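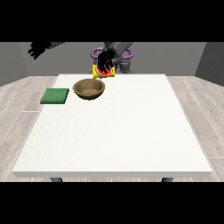

*By Gerrit Verbruggen | 19 January 2019*

## Chore Watch: the snack, the bowl and the sponge

My mother could clear a table while talking on the phone, scolding a dog and looking for her glasses. I bring this up because I have spent a good part of the winter watching machines try to do the same job without the phone or the dog.

The one at the top of this item is a simulation, so no snacks were harmed. A two-armed robot has hold of a little yellow package with a watermelon slice on it. There's a brown bowl close by and a green sponge off to the side. The other hand is up in the air with nothing in it, a posture I know well from asking teenagers to help with dinner.

Don't sneer at the package. Small bags and packets are miserable things for a robot to pick up. Squeeze too hard and you've crushed whatever is inside; too gently and it slides out from under the fingers. A person settles this without a thought, usually while reaching for a second one. A machine has to be shown, over and over, and then shown again when somebody buys a different flavor.

That is the case for practicing in a computer. Fedir Yurchenko, who spent 17 years fixing packing lines at Wurkberg before he took up with robot hands, told me the great charm of a simulated kitchen is that you can reset it. "Drop a bowl in my lab and I need a broom," he said. "Drop it in the software and I need a coffee." The trouble comes when you move to a real counter, where the sponge is soggy and the bowl has a film of soup on it. In his last round at Nidomora, in October, a routine that had behaved beautifully on screen got through nearly 6 tries on the real table before the gripper lost its nerve and the whole thing had to be restarted.

So, can it do the chores yet? On the shop floor, sort of. If the part is always the same part and always turns up in the same spot, a robot will move it until the building falls down. Talukder has run two arms on its carton station for a while now, and the night shift complains about them less than it does about the vending machine.

At home, no. Homes are full of odd-shaped objects put down by people who were thinking about something else. Fingers help, and hands like these are a big step up from the old two-jaw pinchers. But I'd want to see one wipe up jam before I handed over the keys.

Omer has promised us a visit to its test kitchen in the spring. I'll be bringing a sticky plate and a bag of chips. Readers who want to nominate a chore should write in, and please, no more fitted sheets.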